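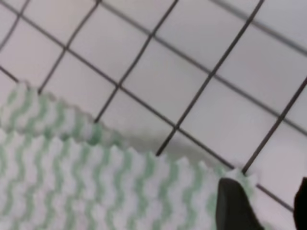 The long book and the short evening

8/1/21

Every winter I promise myself one enormous novel, and every winter I choose it by weight. This year's is The Count of Monte Cristo, which I have owned since I was a student and have moved from flat to flat like a piece of furniture. I began it on the train to Giltcombe, with a cheese sandwich and the best intentions, and by the time we pulled in I had read 40 pages and missed the sandwich entirely.

I had forgotten how quickly it moves! People speak of the old long novels as if they were hills to be climbed, but Dumas was writing for a newspaper, and he knew very well that his readers could wander off at the end of any column. Poor Edmond Dantès is hardly off his ship before everything starts going wrong for him, and I was so cross on his behalf that I nearly left my umbrella on the seat.
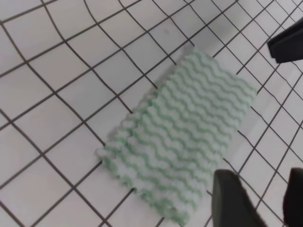 My reading group in Giltcombe (we meet in the back room at Skerero, where they do a very good ginger cake) has tried this sort of thing before. We once gave ourselves until July to finish Middlemarch, and three of us did. The others enjoyed what they read and felt guilty about the rest, which seems a pity, as I can't believe George Eliot would have minded. She might have minded the person who watched the television version and bluffed, and I have said sorry for that several times since.

What helped me in the end was giving up on chapters. I read until the kettle boils, or until the potatoes are done, and then I put the book down wherever I happen to be – in the middle of a quarrel, sometimes, or halfway up a staircase with somebody's aunt.

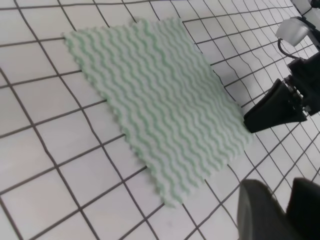 Then there is the question of which copy to read. Mine has 552 pages and is, I'm ashamed to say, abridged, a fact I discovered only when I compared it with the fat one in the window at Mrema. I stood there for a good ten minutes turning the pages and finding whole conversations I had never met. I bought it, of course, and carried it home in both arms.
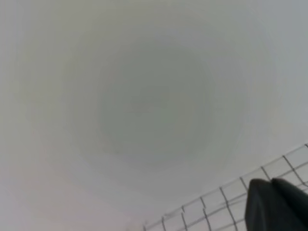 So I have started again from the beginning, in the proper version, and am now on page 340 with a bus ticket for a bookmark. Dantès has come into his money and is being terribly mysterious in Rome, and I have put off two telephone calls and a haircut to stay there with him.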